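How Voices Make Harmony

Sound is made when something shakes. When a person sings, two small folds in the throat open and close very quickly. This makes the air shake too, and the shaking travels to your ear.

The number of shakes in one second is called the frequency. It is measured in hertz, written Hz. A faster shake gives a higher note. A slower shake gives a lower note.

Harmony happens when two or more different notes are sung at the same time. Some pairs sound smooth. Suppose one singer holds a note of 300 Hz and another sings a note of 600 Hz. The second note is exactly twice as fast. This gap is called an octave, and the two notes blend so well that they can seem like one.

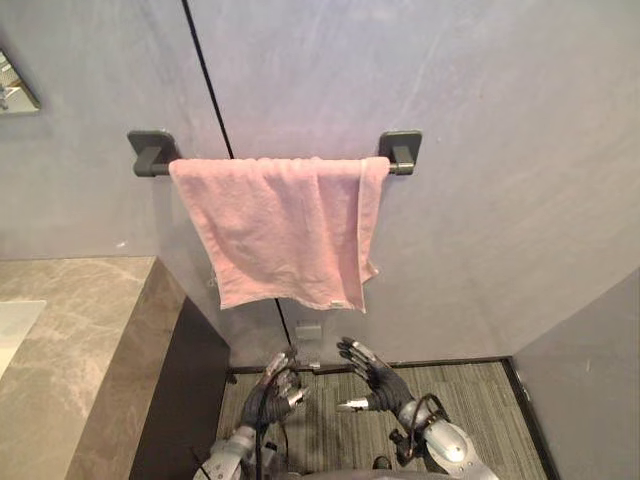
A different gap is called a fifth. For this, the higher note shakes three times for every two shakes of the lower one. With a low note of 300 Hz, the higher note is 450 Hz. Many folk songs use fifths.

If two notes are very close but not equal, the sound grows louder and softer again and again. These changes are called beats. Singers listen for beats when they tune to each other. When the beats slow down and stop, the notes match.

Try it with a friend

1. Choose one note and hum it together.
2. One of you keeps the note still.
3. The other slides up very slowly.
4. Listen for the wobble, then keep sliding until it has gone.

Words to know

Frequency: the number of shakes in one second.
Octave: the gap between a note and one twice as fast.
Beats: a regular change from loud to soft.

Written by Heloísa Conceição for Dulloreo, ages 9 and up.
Last checked: 2023-10-11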